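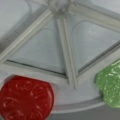

Figure 4.1. Wrist camera view during a sorting task: pale ribbed plastic, with a red translucent piece and a green glittery piece on the rim.

Chapter 4
Choosing a Ready-Made Manipulation Kit

In the first three chapters we treated the robot arm as something you already have. We spoke about joints, about reach and about the simple mathematics of moving a hand from one point to another. Now we must speak about money and about boxes that arrive by courier. Most small laboratories and workshops do not build their arm from separate parts. They buy a kit, and the quality of this kit decides how the next two years of work will go.

In this chapter we follow one such product closely. It is the Lillik kit, sold by the firm Steinarsdóttir together with a service contract. We have chosen it for a practical reason: the author had it on her bench for one full semester, and the students of the Banau course wrote a log of every problem. The log has 84 entries. Some are very short ("screw again") and some fill a page, and we will quote from both kinds.

4.1 What is in the offer

The Lillik kit contains an arm, a controller, a two-finger gripper, a small camera for the wrist and a license for the software, which is called Zerkar. The buyer chooses between 2 levels of service. With the basic level you receive spare parts and written answers by mail. With the full level an engineer also connects to your controller and looks at the problem together with you. The price difference is large, and in section 4.5 we discuss for whom it is worth paying.

A table is not in the offer, and neither is the light. This sounds like a small matter, but in our log 11 entries are about light and nothing else.

4.2 Why we begin with the camera

A buyer usually looks first at the payload and the reach, as these numbers stand at the top of every data sheet. We advise to begin at the other end, with the picture which the wrist camera gives. Ask the seller for raw frames from a task similar to yours, and ask for them before you ask for a discount.

Figure 4.1 is useful for this discussion. The red and green pieces are easy to separate by color, even though both are only partly visible. The plastic structure is more difficult. Its panels and ribs have almost the same gray, the edges are soft, and the dark seams along the lower side of the panels are the strongest lines that a program could use. Also consider the material of the pieces. Translucent and sparkling surfaces give small highlights, and highlights may move when the camera moves. A method which works well on painted wooden blocks can become unsure on such objects.

Beathag Hepburn, who taught the practical part at Banau, gave her groups a simple rule: if a person cannot point to the edge of the object in the raw frame, do not expect the software to find it. We find this rule a little strict – a sequence of frames contains more information than a single one – but for a first purchase it is a good protection against optimism.

4.3 What you will learn

After this chapter you should be able to read an offer for a kit and mark what is missing in it. You should be able to plan a test day at the seller's office and bring your own objects to it, including the unpleasant ones: shiny, soft, transparent. You will also calculate the cost of a kit over its whole period of use, where the service contract is often bigger than beginners think.

Readers who already own an arm may go directly to section 4.6, where we replace the original gripper fingers and repeat the calibration. Please keep your notes from Chapter 3 open, as we use the same names for the coordinate frames.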